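Home Stories Home & Body Recipes Archive Search

HOME & BODY / CLEANING

The Machine in the Spare Room

Why a home treadmill gets dirty in places we never look, and how to keep it decent with a cloth and a little patience

When my family moved to Stavville, the apartment had one room too many, and we did what many people do. We put a treadmill in it. For the first winter it was the best thing we owned. In January the sidewalks in our part of town are ice, and I walked indoors at six in the morning while the street was still dark.

I cleaned the windows of that room and I cleaned the floor. The treadmill itself I did not clean at all. It is strange to write this, because I come from a house where even the telephone was wiped every evening. But an exercise machine does not look like furniture, and it does not look like a kitchen thing either. It belongs to no list.

For this article I visited homes and two small gyms, one in Stavville and one in the Pillent district, and I asked the same question everywhere: when did you last clean it? The usual answer was a short silence.

What collects on it

Sweat is the first thing people think of, and they think of the handrails. The rails do get sweat, of course. More of it lands on the lower part of the console, where the drops fall when a person leans forward to change the speed. It dries there and leaves small gray rings with a salty edge. On a matte surface the rings are hard to see until the light comes from the side.

The glass is a different story. A black glossy panel shows everything: fingerprints, dust, the mark of a sleeve. Touch buttons are the worst, because we press the same few again and again. If your machine has music buttons, look at the one for volume.

Then there is dust. The belt moves and pulls air with it, and hair and lint go under the motor cover. In a home with a cat this happens quickly. The owner of the gym in Pillent told me that she opens the cover of each machine 2 times a year, and that she finds something like a small gray blanket every time.

The cloth matters more than the spray

I expected to hear about products. The shop Fasora, on Mohammed Street, has a full shelf of sprays for gym equipment, and some of them smell very nice. But the people who clean machines every day spoke mostly about cloths.

A soft microfiber cloth, a little damp, removes nearly all of it. Paper towels leave lint and can scratch a glossy panel over time. Old T-shirts are fine for the frame. In the Pillent gym they own 60 cloths and wash them without fabric softener, which leaves a film on the fibers, and then the film goes to the glass.

If water is not enough, one drop of dish soap in a bowl of warm water will do. Put the liquid on the cloth and never on the console. The edges around the buttons and the glass are not always sealed, and a repair of the display can cost more than people expect — one reader from my building paid almost half the price of her machine.

An order that works

Switch off the treadmill and pull out the plug. Take away the safety key, the water bottle and the headphones.

Start with the glass while the cloth is cleanest. Go from top to bottom with light pressure. After this comes the lower console, and here you may press harder, with the hand flat, so that the cloth goes into the corners. Fold it to a clean side for the handrails.

The belt gets a dry brush first and then a damp cloth. Let it dry completely before you walk. The side rails, where you stand before you start, are often forgotten, and shoes bring a lot of dirt there. Finish with the floor under and behind the machine.

The whole work takes me less time than a cup of tea needs to become cold. I do the console after each walk now, and the rest every 4 weeks.

Both hands on a blue cloth, along the lower part of the console.
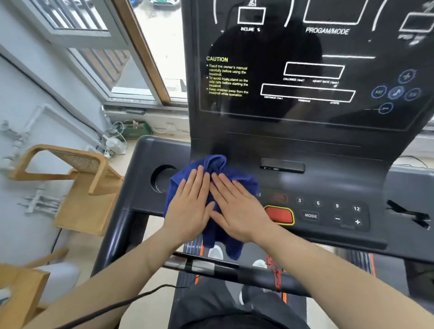
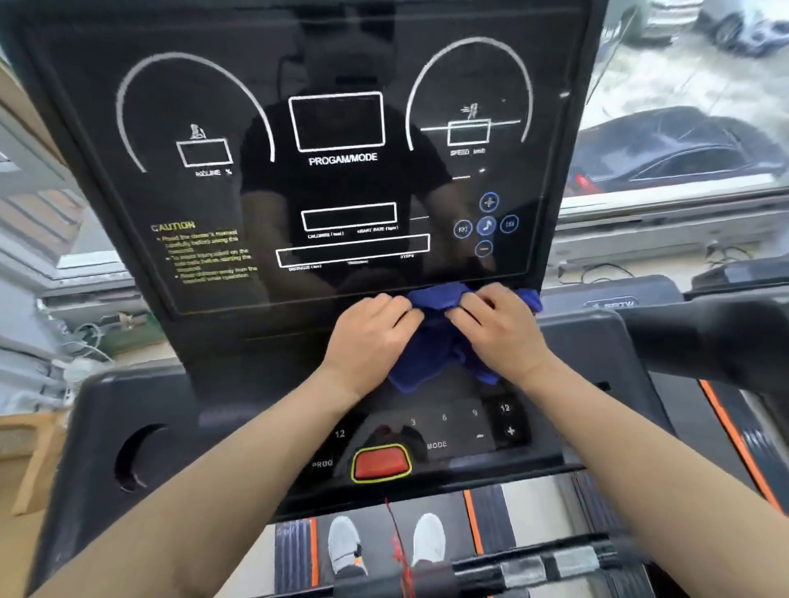

Can I use glass cleaner on the display?

It is better to avoid it. Many glass cleaners contain ammonia or alcohol, and these can make the coating cloudy or slowly remove the printed labels. Use a damp microfiber cloth, then a dry one, and check your manual before you try anything stronger.

We use cookies to remember your settings and to count visits. Accept Manage choices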